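Häufige Fragen zur Silusbridge-Reihe (und zu mir und meinem Lesekram)

Zuletzt überarbeitet am 14. Juni 2023

Weil in meinem Postfach immer wieder dieselben Fragen landen, habe ich sie endlich mal gesammelt. Die meisten drehen sich um die Silusbridge-Romane, über die ich hier ja ständig schreibe, ein paar auch um den Blog selbst. Spoiler habe ich so gut es geht vermieden, nur bei der Frage zum dritten Band müsst ihr ein bisschen aufpassen!

In welcher Reihenfolge lese ich die Bücher?

Es gibt vier Bände, und ich würde sie so lesen, wie sie erschienen sind: Die Tochter des Schleusenwärters, Winter in Oromham, Das Haus Hunetti und zum Schluss Ein Brief für Agnes. Der zweite Band spielt zwar ein paar Jahre vor dem ersten, aber wer damit anfängt, weiß schon, wer Agnes' Vater ist, und dann ist im ersten Band ziemlich die Luft raus. Ich habe es einmal chronologisch probiert (beim dritten Lesen, da darf man das) und fand es ganz reizvoll, als Einstieg aber bitte nicht.

Kann man die Bände auch einzeln lesen?

Band eins auf jeden Fall, der ist rund und hat ein richtiges Ende. Winter in Oromham geht auch, wenn man damit leben kann, dass zwei Figuren im letzten Kapitel auftauchen und alle so tun, als müsste man sie kennen. Die beiden anderen hängen so eng zusammen, dass ich sie mir gleich beide hinlegen würde.
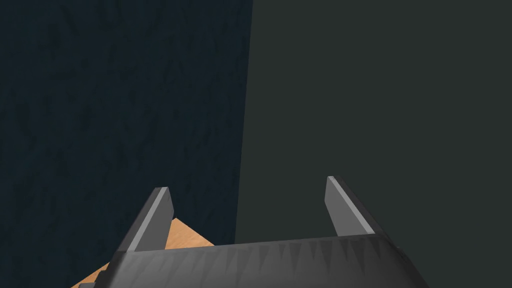
Ist das jetzt Liebesroman oder historischer Roman?

Beides, und darüber wird in den Kommentaren gern gestritten. Für mich steht die Liebesgeschichte in Band eins und vier klar vorn, Agnes und der junge Hunetti umkreisen sich ja gefühlt das halbe Buch lang, bevor überhaupt mal jemand den Mund aufmacht. In den mittleren Bänden geht es viel mehr um die Kanalarbeiter, um den Streik und um die Frage, wer die Schule bezahlt. Wer nur Herzklopfen will, wird bei Winter in Oromham vermutlich ungeduldig. Ich mochte gerade diese langen Passagen über den Schulalltag sehr, mit dem Ofen, der nie zieht, und den Kindern, die im August alle fehlen und auf den Feldern sind.

Wie freizügig wird es denn?

Gar nicht. Es wird geküsst, und zwar selten, und danach ist Kapitelende. Ich bekomme die Frage erstaunlich oft von Leuten, die das Buch ihrer Mutter schenken wollen, also: Ja, könnt ihr machen. Im vierten Band stirbt allerdings ein Kind, und das wird recht ausführlich erzählt. Das würde ich vorher wissen wollen.

Gibt es Silusbridge wirklich?

Nein, und Oromham auch nicht. Ich habe beim ersten Lesen selbst den Atlas herausgeholt und mich blamiert, als ich meiner Schwester stolz einen Ort gezeigt habe, der so ähnlich hieß und an der völlig falschen Küste lag. Vorne in jedem Band ist eine Karte abgedruckt, und an die hält sich die Handlung auch – bis auf die Mühle, die in Band drei plötzlich auf der anderen Flussseite steht. Inzwischen halte ich das für einen Fehler und keinen versteckten Hinweis, auch wenn mir dazu schon drei sehr liebevolle Theorien geschickt wurden. 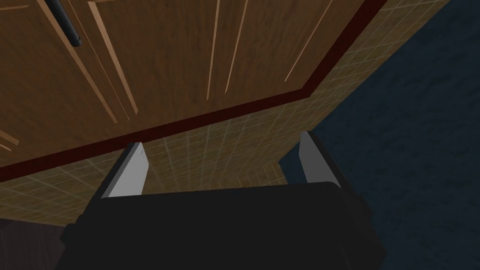 Warum magst du den dritten Band nicht? (Achtung, kleiner Spoiler)

Ich mag ihn ja! Ich habe ihm in meiner Rezension nur weniger Sterne gegeben als den anderen, und das verfolgt mich bis heute. Mein Problem ist der Onkel. Der kommt auf Seite 302 mit der Postkutsche an, hat ein Testament in der Tasche und löst in einem einzigen Gespräch alles, worüber sich die Familie Hunetti bis dahin zerstritten hat. Da war ich richtig sauer, so schön ist der Streit vorher aufgebaut, mit dem verschlossenen Kontor und der Großmutter, die nur noch mit dem Hund redet. Beim zweiten Lesen hat es mich weniger gestört, die Wertung lasse ich trotzdem stehen. Ich ändere alte Rezensionen grundsätzlich nicht, höchstens setze ich einen Nachtrag drunter.

Taschenbuch, gebunden oder E-Book?

Wenn ihr die Wahl habt, nehmt die gebundene Ausgabe von Politis, auch gebraucht. Das Papier ist dicker, die Karte geht über die Doppelseite, und hinten steht das Personenverzeichnis, das im Taschenbuch aus irgendeinem Grund fehlt. Bei den vielen Marys und Margarets ist das wirklich ein Verlust! Im E-Book ist das Verzeichnis drin, dafür ist die Karte so klein, dass man die Ortsnamen kaum lesen kann. Ich besitze peinlicherweise alle drei Fassungen.

Taugt das Hörbuch etwas?

Band eins und zwei ja, sehr sogar, die Sprecherin macht die alte Lehrerin ganz großartig, so ein bisschen heiser und immer kurz vorm Lachen. Ab dem dritten Band liest jemand anderes, und der spricht Hunetti auf einmal mit rollendem R. Daran habe ich mich nicht gewöhnt und bin aufs Buch umgestiegen. Hört vorher in die Probe rein.
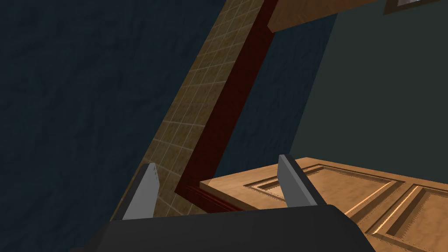
Wie viele Bücher liest du eigentlich im Jahr?

Mein Ziel sind 100, geschafft habe ich das genau einmal, und da hatte ich mir den Fuß gebrochen. Im Regal stehen mehr als 1.000, gelesen und ungelesen durcheinander, und bitte fragt mich nicht nach dem Verhältnis. Sortiert wird nach Nachnamen, mit Ausnahme der historischen Romane, die stehen nach der Zeit, in der sie spielen. Das ist total unpraktisch und ich liebe es.

Bekommst du die Bücher geschenkt?

Manche. Rezensionsexemplare stehen immer als solche oben im Beitrag, alles andere habe ich selbst gekauft oder aus der Bücherei geliehen. Die Silusbridge-Bände sind alle selbst gekauft. Wenn ihr selbst schreibt und mir euren Roman anbieten wollt, schickt mir gern eine Mail mit dem Klappentext und einer Leseprobe, aber bitte keine kompletten Manuskripte. Ich antworte langsam, im Sommer noch langsamer.

Darf ich deine Rezensionen für unseren Lesekreis ausdrucken?

Ja, klar, sehr gern. Schreibt einfach die Blogadresse drunter. Und erzählt mir hinterher, ob ihr euch über den Onkel auch so aufgeregt habt.

Kommt noch ein fünfter Band?

Angekündigt ist nichts, jedenfalls habe ich nichts gefunden, und in der Vorschau von Politis steht auch keiner. Der Schluss von Ein Brief für Agnes lässt die Tür für die kleine Schwester schon einen Spalt offen, finde ich. Ich würde ihn sofort vorbestellen. 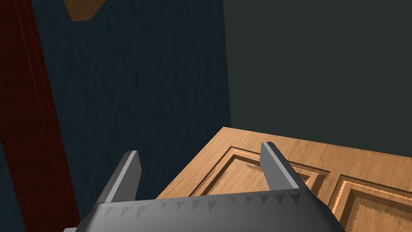

Lotte Martens: Bitte keinen fünften! Ich fand den Schluss am Bahnhof so schön, gerade weil man nicht erfährt, ob Beth einsteigt. Und den Onkel verteidige ich übrigens bis aufs Blut, der wird schon im ersten Band beim Erntefest erwähnt, da sitzt er neben dem Pfarrer und fragt nach dem Testament. Lies das noch mal nach!

Habe ich nachgelesen, Lotte. Er sitzt da wirklich. Ich setze einen Nachtrag unter die Rezension, die Sterne bleiben aber, wie sie sind.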